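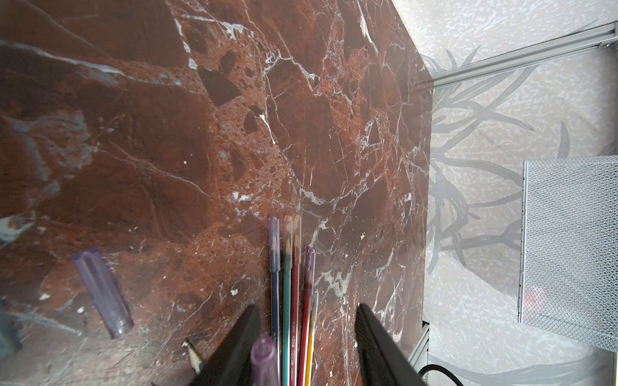
We registered a subsidiary when a distributor would have done the job, and we are still filing accounts for it, one owner wrote to us after our last country report came out. A good many of the replies were along those lines. The firms had read plenty about tax rates and company law before they went abroad. What they wanted was to know how other firms of their own size had gone about it, what it had cost them in time, and what they would leave out if they did it again.

Holtance is looking for small and medium-sized firms to take part in a study of that question. The working title is Buenaventura. The study is run from our office in Rivby and most of it can be done by phone or video call.

## What the study is about

Our country reports compare places: registration rules, tax, office rents, banking, visas for staff. Buenaventura compares routes. A firm that wants to sell or operate in another country can normally choose between appointing an agent or distributor, opening a branch, setting up a separate company, or entering a joint venture with someone who is already there. The written advice on each of these is good. There is much less on how firms arrive at the choice, who they ask, and how often they change course in the first couple of years.

We are interested in ordinary cases. You do not have to have done well abroad, or to be there still. Firms that looked into it and decided to stay at home are welcome and we would like more of them than we usually get.

## Who can take part

Your firm should:

- be registered in the UK or Ireland
- have 5 or more employees, including any directors on the payroll
- have set up, or seriously considered setting up, in at least one other country
- be able to put forward one person who was involved in the decision and remembers it reasonably well

"Seriously considered" means that you spent money or a noticeable amount of staff time on it. A paid report, a visit, a quotation from a company formation agent or a meeting with a bank would all count. A conversation over lunch would not.

We can't include banks, insurers, law firms or accountancy practices this time. Their licensing rules are different enough to need a study of their own. We also can't include firms that are in a live dispute with a foreign partner, though you can come back to us once it has been settled.

Subsidiaries of larger groups can apply if the decision was made locally. If head office chose the country and the structure, and you were told afterwards, the study will not suit you.

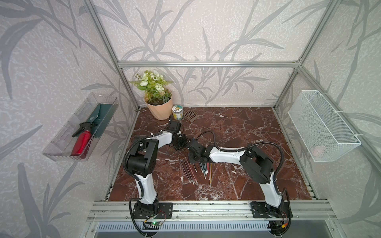

*Two robot arms over a brown marble work surface.*

## What you would be asked to do

There are three parts, and they are done in order.

**Background form.** This covers the size of the firm, what it sells, which countries were looked at and which route was taken, if any. Most of it is tick boxes. You can save it and come back to it. Please use the figures as they stood when the decision was made, even if the firm has changed a lot since then.

**Interview.** One call with one of our researchers. We send the list of topics in advance so that you can look out old emails or board papers. You don't have to send us any of these - they are only there to jog your memory. The interviewer will want to go through the decision in date order: when another country was first mentioned, what was looked into next, who was consulted, what was dropped and why. If a colleague remembers one stage better than you do, they can join for that part of the call.

**Cost log.** We use Gomard for this, a plain spreadsheet workbook with a tab for each stage of market entry. You fill in what was spent at each stage, on fees, travel, translation, deposits and so on, and the staff time where you can estimate it. Blank cells are fine. A figure you have guessed should be marked as a guess in the column provided, and we would sooner have that than a gap. Choose the currency you paid in and leave the conversion to us.

Firms that took more than one route in the same country (a distributor first and then a branch, for example) should fill in a separate workbook for each. The same goes for firms with two countries to report, but please talk to us before you start on the second one. We may already have enough cases for that country.

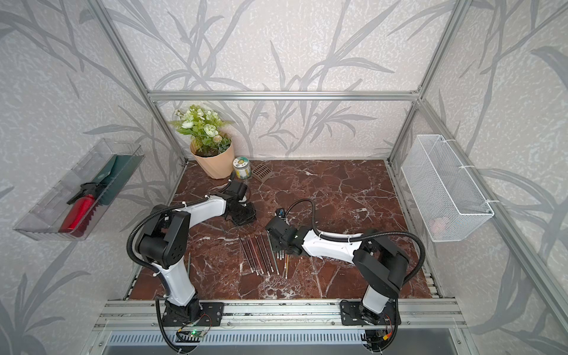
## Time and dates

The interview lasts an hour and we keep to it. The background form takes 15 minutes. The cost log varies a great deal. A firm with tidy records can finish it in a morning, and one whose bookkeeper has left may need to spread it over a few weeks. There is no penalty for sending an incomplete log, and we will not chase you more than once.

Applications close at the end of April. Interviews run through May and June, and we can offer calls from 8 in the morning for people who would like to get it done before the working day starts. Cost logs should reach us by the end of July.

We have room for 30 firms. If more apply, we will choose so as to get a spread of sectors and routes, and that may mean turning down firms that meet all the conditions. Manufacturers who went through a distributor were well represented in our earlier work and are likely to be oversubscribed again. Food producers, software firms, and anyone who has closed a foreign branch are the groups we are shortest of.

## What you get

There is no payment for taking part. Each firm that completes the form and the interview will receive:

- the full report before it is released, in PDF
- a short comparison sheet showing its own costs and timings beside the middle of the group
- a clean copy of the Gomard workbook to use for any future project

We can refund travel to Rivby for anyone who would prefer to be interviewed in person. Standard class rail or car mileage, agreed beforehand please. The office has step-free access and parking at the rear.

We won't give advice on your own plans during the interview. People do ask, and the researchers have been told to say no. If you are in the middle of a decision and want advice, our consulting side can be contacted separately, and whether or not you do so has no bearing on your place in the study.

## How your information is handled

Interviews are recorded with your agreement and typed up by our own staff. You will be sent the typed version and can correct it or strike out passages. After that the recording is deleted. 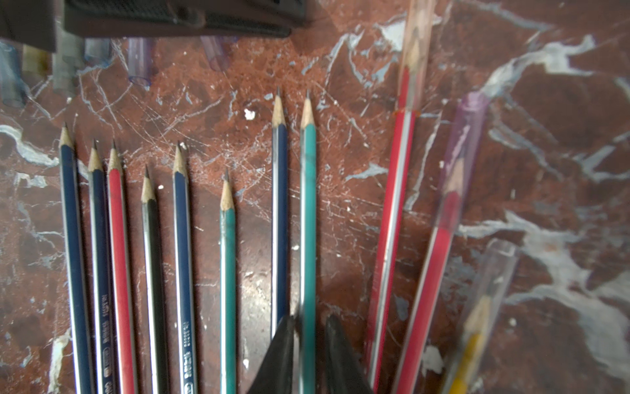
The typed version is kept with the firm's name removed, and the list that matches names to case numbers is held separately by the study lead. In the report, firms are described by sector and size only. Where that would still give the firm away - there are not many makers of church organs, to take one sector that came up last time - we will either widen the description or leave the case out of the text and use it only in the totals. You will be shown any passage quoted from your interview before the report is finished.

Names of advisers, banks, agents and former partners are taken out of everything. Please feel free to use them in the call if it makes the story easier to tell.

You can withdraw at any point up to the end of July and we will delete what you have sent. After that your figures will have gone into the totals and can't be separated, although we can still remove quotations.

## How to apply

Send an email to the Holtance research desk with "Buenaventura" in the subject line. Include the following:

1. The name of the firm and what it does, in a sentence or two.
2. The number of employees at the time of the decision.
3. The country or countries you looked at.
4. The route you took, or "none" if you stayed at home.
5. The name and job title of the person who would be interviewed, and a phone number.

Please don't attach accounts, contracts or business plans. We have nowhere to keep them at this stage and they will be deleted unread.

You will get an acknowledgement within a few working days and a decision in the first half of May. Firms that are not given a place will be asked whether they would like to go on a reserve list, as one or two usually drop out before the interviews begin.

Questions about whether your firm qualifies can go to the same address. Mark them "query" so that they are not logged as an application.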